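Home | Reviews | Checklists | Workshop | About
6 min read | 14 comments | 12 shares

Can it do the job yet? Bench inspection checklist, two-armed tidy-up machine

Checked by: Rakiya Garba
Date: 2020-11-12
Unit: Dimelitz two-arm, demonstration software by Basteo
Chores claimed: putting small parts away, clearing a worktop, sorting into trays

I fill in the same sheet for every machine I am asked to look at. A pass means I would leave it alone with the chore while I went to answer the door. Anything less is a fail or a "not shown".

1. Stop button within reach of a seated person
PASS. Big enough and it stops both arms. Resetting it takes a key, and the key was in somebody's coat.

2. Arms stay inside the marked area
PASS, just. The left elbow swings wider than the drawing in the handbook says it should. Paint the line further out.

3. Fingers release on loss of power
FAIL. They stay where they are. Fine if it is holding a sponge, less fine if it is holding your sleeve.

4. Handbook matches the machine
FAIL. Two pages describe a Kornier gripper with a pair of flat jaws. This one has proper fingers. Basteo say a new handbook is coming. They said that in October.

5. Cost against the chore
The quote is 4000 a year for the software, arms extra. Our Saturday lad clears the same bench and also sweeps.

6. Record of past runs
PARTLY. The log lists 3456 runs, almost all in simulation. I asked how many were on a real bench with real clutter and was sent a brochure. A simulated part has no grease on it and never rolls under the vice. I will accept simulation as evidence that somebody has thought about the chore. I won't accept it as evidence that the chore gets done.

7. Worktop layout for the sorting chore
PASS for layout only. Tray on the left, bowl in the middle, white pad over to the right, and plenty of bare table between them. My kitchen has never had that much bare table. The red block is up at the left hand's finger and thumb and the tray has nothing in it, so I can't sign for the putting-away part from this. The right hand is open and empty.

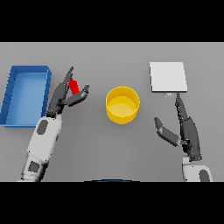
8. Handles soft or awkward items
NOT SHOWN. I asked for a tea towel, a bag of screws and a wet mug. Come back when it has done all three.

9. Copes with a person reaching in
NOT SHOWN. Must be done on the real machine, with someone from Basteo doing the reaching.

10. Noise
PASS. Quieter than the Haruna we looked at before, and you can hear the radio over it.

Result: not cleared for unattended use. Items 3 and 4 to be put right before I look again. Items 8 and 9 to be seen on a real bench, with our clutter on it.

Signed: R. Garba

Share | Print | 14 comments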